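Skodurik Latch Box, white

I've been selling kitchen bits at Limsakul since September, and this is the box I keep taking home myself (sorry, stockroom!). It's a rectangular food container with a rounded lid, a clip at each short end and a handle across the middle, so you can grab it out of a packed fridge with one hand while the other one is holding the milk.

I use mine for cut fruit, leftover rice, and once a whole lemon loaf that I had to trim a little to get in. My friend Jayanthi Rai bought two for her kids' picnic stuff and came back for a third.

Wash the lid by hand if you can, and undo both clips before you lift it. Please don't yank one side, I did that with my first one and there were blueberries everywhere.
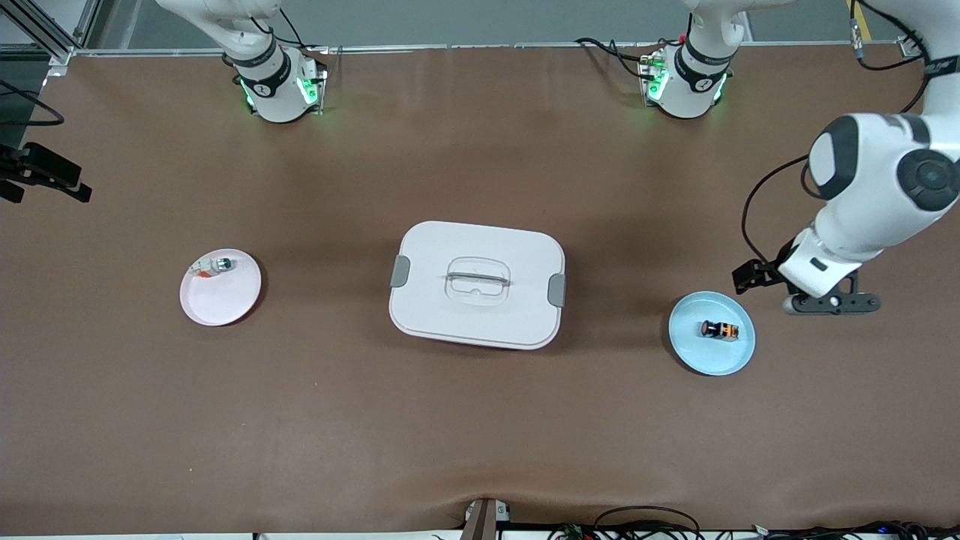
Latch Box with the lid on, between two of our plates. Plates sold separately.

Price: $23 each, or $37 for a pair
Free shipping on orders over $50
Color: white

Want a bunch for a party or a school kitchen? Write to Daranee Yensuk at the Ivcombe shop and she'll sort you out.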